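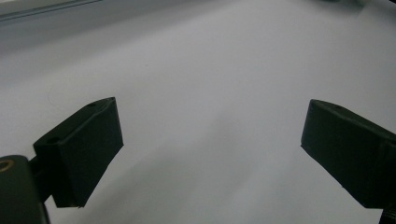 3.2 Surface preparation and glare

Worktop finish was treated as a separate variable, as earlier trials at the Wadstead site had shown that pale surfaces hide spilt flour and salt from the person wiping them. Two lighting levels were used, 1000 and 2000 lux, measured at worktop height with a Lumura meter. Pale white-grey surfaces such as that in Figure 2 present a broad, even background with little to guide the eye, and wiping paths on them were less regular than on the patterned Lockyer board – a difference that held at both lighting levels.

Each of the 33 participants cleared the surface, wiped it once with a damp Dollex cloth and stopped when satisfied. Residue was then lifted with adhesive film and weighed. Scoring followed the scheme of Kudo (Section 2), with the strip along the back edge recorded separately.

Figure 2. Pale surface, with the open gripper fingers in the foreground.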